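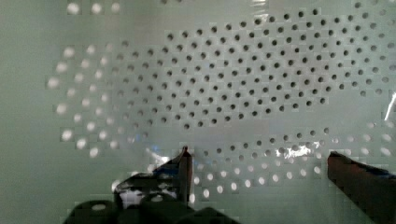 Wrist camera view with the fingers up close to the perforated surface. Same white material everywhere, but some of the holes read black and some read bright white.

Apr 22, 2019

I have spent most of my time since the last post on one question: how well can a wrist camera tell how far the fingers are from a surface, when the surface is a repeating pattern of holes? I have numbers now, so I am writing them down before I start changing things again.

Some background for people who came in from the gripper calibration post. The project is called Panasiuk. The goal is to get an arm to do useful work inside and around perforated things, using only the camera at the wrist. No depth sensor, no touch sensing. The policy gets one color image at a time plus joint positions, and it puts out a small motion. We train it from demonstrations, which means a person drives the arm and we record what the camera saw and what the person did.

The policy does fine on plain objects. It picks up cloths, cups and blocks from a table and it is boring to watch, in a good way. On perforated surfaces it used to do one of two things. It would stop short and close the fingers on air, or it would keep going and press into the surface until the force limit on the arm cut in.

My first guess was lighting, and it was partly right. Look at the holes in the image. The dark ones are crisp, with hard edges. The bright ones are soft and blurry, and they get bigger and hazier toward the left side. In between there is a strip where the holes fade until you can hardly find them. Any method that expects a hole to be a dark dot will count the top right of that picture and miss the left side.

I had a method like that. It was a simple detector that looked for dark round spots and measured the gap between neighbors. If you know the real spacing, the gap in pixels gives you distance. It worked on a flat test sheet under the bench lamp, with an error small enough that I stopped worrying about it. On a curved surface it fell over. The rows bend, the spacing shrinks as the surface turns away, and a smaller gap looks exactly like a surface that is farther off. Add the bright holes and it had half the pattern to work with at best.

Volodymyr Levchenko at Sudbridge had told me this would happen. He worked on a similar problem with speaker grilles and gave up on spot finding early. His advice was to stop measuring holes and have the network predict distance at the fingertips only. The policy does not need a full depth map. It needs to know how far each tip is from whatever is in front of it.

So that is what I built. The network has the same image encoder as before, and next to the motion output there is now a second small output with two numbers, one per finger: distance from the tip to the nearest surface. During training it gets graded on both. When the arm is running, the two numbers are not used to steer anything directly. They only exist to make the encoder pay attention to distance.

The hard part was getting the true distances. I did it with slow approaches. The arm starts well back, moves in along a straight line, and stops at the first sign of contact from the motor currents. Then you work backwards: the stopping point is zero, and every earlier image gets a distance from the joint positions. It is slow but it runs without me. I let it go through 300 approaches at different angles and with the lamps in different places. After throwing out the blurred and duplicate images I had 3,783 labeled ones.

I lost 46 approaches to a dumb mistake. The current threshold was set too low and the arm decided it had touched something when it was only speeding up. Those runs all ended in free air, with the labels off by whatever distance was left. I found them by plotting where each approach stopped. The bad ones made a neat little cloud in front of the surface. They are not part of the 3,783.

Now the results. I compared three versions on the same task: come in, touch the surface with one fingertip, stop, and back off. A trial counts as good if the tip makes contact and the force limit does not trip.

The old policy, with demonstrations only, was good on fewer than half of its trials.

The policy with the dark spot detector feeding in a distance was worse than that. When the detector was wrong it was wrong with full confidence, and the policy had learned to believe it. I had expected it to help at least on the well lit side, and it did not help enough to matter.

The policy with the two extra outputs was good on most of its trials, and it was the only one that did not get worse when I moved the lamps. I ran the three versions for 314 trials in total, mixed in random order so that I could not favor one by accident. The gap between first and second place was large enough that I did not bother with careful statistics for a blog post. They will be in the write-up.

The failures that are left fall into two groups. The first is glare. The surface is glossy, and a highlight can wipe out the holes around it. There is one in the picture, just to the left of the right finger, with a crumpled silvery look. When a patch like that sits near the tip, the predicted distance jumps around from one image to the next. Averaging over a few images hides the jumps but makes the arm late to stop, so I took the averaging out again.

The second group is reflections on the fingers themselves. Our fingers are dark, and up close they pick up light patches from the white surface. In some images the mottling makes it hard even for me to say where the finger ends. The network has the same trouble. I tried painting over the fingers in the training images with a flat gray mask, thinking it would force the network to look at the surface. Accuracy dropped. It seems those reflections carry some information about distance, and with the mask on, the network loses it. I did not expect this and I have only run it once, so do not build on it yet.

One more thing about that image. I showed it to a few people at the Brurgate meetup and asked whether the tip of the left finger was touching. The votes were split. I can't tell from the image either. This was useful to me, because I had been treating a person's judgment as the upper limit for the task, and at this range I think a still image just does not hold enough. The person driving the arm in the demonstrations sees motion, and sees the holes slide past the finger as it moves. The policy gets one image at a time.

So the next step is to give it two images, the current one and one from slightly earlier. This is an old idea and I should have tried it first. I held off because two images double the memory and our training machine is small. Jarkum, the training code I use for all of this, now has an option to store the encoder output for the earlier image so it does not have to be computed twice. I have it running on a short test set and it has not crashed, and I can't say more than that for now.

A few settings, for anyone trying the same thing:

The weight on the distance output matters a lot. Too high and the motions get sloppy. I ended up with it at a tenth of the weight of the motion output.

Predict the logarithm of the distance. With plain distance, the far images dominate the training and the last bit before contact, the part you care about, gets ignored.

Watch the image compression. Our camera link squeezes the images hard, and on smooth white areas you get faint square blocks. I trained one early version on clean images and ran it on compressed ones, and it did badly for a reason that took me far too long to find. Record the training images over the same link the arm will use.

Do not crop the gripper out of the image. I used to, to save pixels. See above about the mask.

I also want to try a surface with a different hole spacing. Everything so far is on one pattern, and it is possible the network has simply memorized how big the holes look at each distance. If so, a sheet with smaller holes should make it stop short every time. I have one ordered.

The labeled approaches will go up for download in June, once I have fixed the file names and written down which lamp position goes with which run. The bad runs will be in there too, in their own folder, in case someone wants to train something to spot them.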